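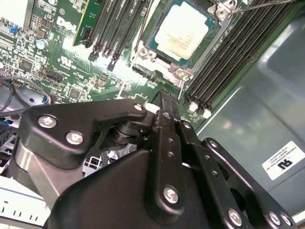 Signe Hjaltadóttir thinks we should stop calling Flokar a "village getaway" in the listings, and having slept on it (badly, the heating was on all night) I'm coming round to her side. Guests who book a village expect a bakery, she wrote, and what they get is a harbor, a church and a very long hill.

Tuesday, April 3, 2018

So, the morning went on rewriting the Flokar pages for the booking site. I kept the bit about the evening light over the water, which I love and won't give up! The walk from the ferry is now given as 700 meters, uphill, with a plain word about suitcases.

Still open:

- **Gulell house:** sleeps up to 13, but the old text has it as two apartments in one place and a single villa in another. Rin Yagi is asking the owners.
- **July calendar:** 27 nights show as free and I don't believe it for a minute. Check against the Drurance bookings before anyone answers an inquiry.
- **Search filter:** "near the beach" still brings up the Ghoneim rooms, which are lovely rooms, but you'd want a bus.

Tried sorting results by ferry time in place of price and it reads so much nicer, at least to me. Signe would like to see it with the winter timetable too, when there are only 2 boats a day. I'll load that in after lunch and leave the test page up for her and Rin to poke at.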